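Bead table news

Well, the Misimeck swap is over for another year and I've come home with more than I took, as usual! We had 13 tables this time (up from nine in August) and the Skisetti seed bead stall sold out of the matt greens before I'd even found my purse. I did get 80 grams of the size 11 bronze, which should see me through the winter.
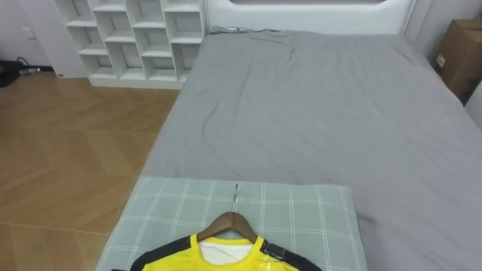 My big project is still the Ladefoged rope, the spiral one with two colours in the core and a third wrapping round. The pattern says 1,164 beads and I've had to undo it twice already, both times at row 51, where you swap the core colour. If you're making it too, go down a needle size before you get there and wax your thread well. It's a lovely pattern apart from that row.

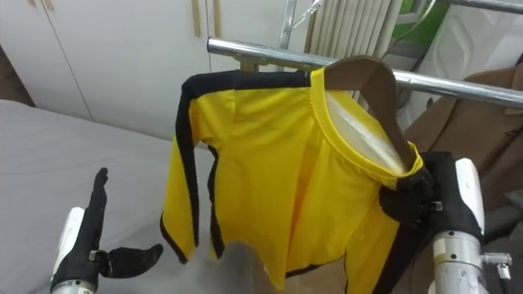
Yellow top with black trim, on its hanger.

Next time we're doing clasps and endings, so bring anything you've left unfinished (I know you've got a drawer of them). Pravomik have put their magnetic clasps up in price again, so I've ordered a bag of plain toggles for us to share. Bring your own pliers, please, and a mat if you have one.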